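4.2 The coffee station at Kestby

Of the stations we studied at Kestby, the one that drew most comment was the one staff had expected to ignore. Trelley, the arm installed in the ground-floor kitchen, was bought to prepare hot drinks for meetings, a job that had belonged to everyone and was therefore done by Zorica Ristić. Her job description ran to 5 pages and did not mention coffee. Her diary, which she kept for us through December, mentioned it daily.

We collected 344 comments from staff before and after the change. Before it, the commonest complaint was that meetings started late. Afterwards, meetings still started late, but people had something to watch. Ristić got back 30 minutes on a typical day and was promptly asked to spend them looking after the arm. She described this as "promotion to waitress's supervisor", and asked that the remark be kept in.

Skill had moved as well. Making a drink had needed no training and earned no respect. Setting out the table for the arm needed both a laminated sheet and a half-day course from the supplier, Gorketti, and colleagues who had never thanked anyone for a coffee now asked how it was done. Two of them took the course. Neither has since been free to help.

What the work asks of the arm is small in scale and fussy about position, as Figure 3 suggests. Staff who had pictured something grander tended to lower their voices when they saw it, and then to offer it advice.
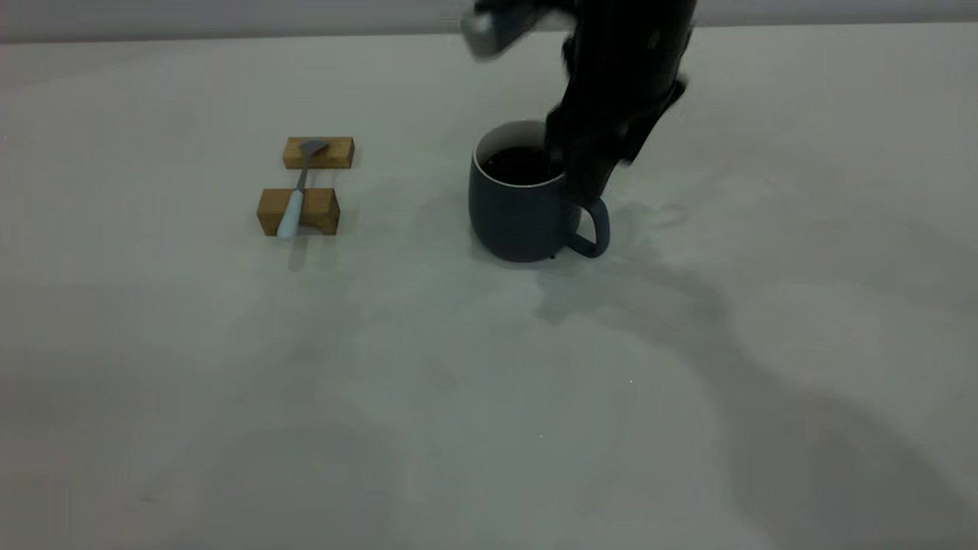
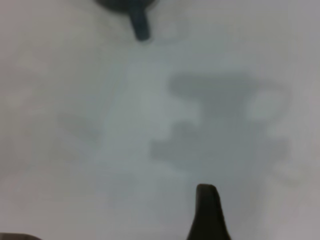 Figure 3. The station at Kestby in two views: the arm over a mug, with a spoon resting on two blocks (first), and a close view with one gripper finger and a soft shadow (second).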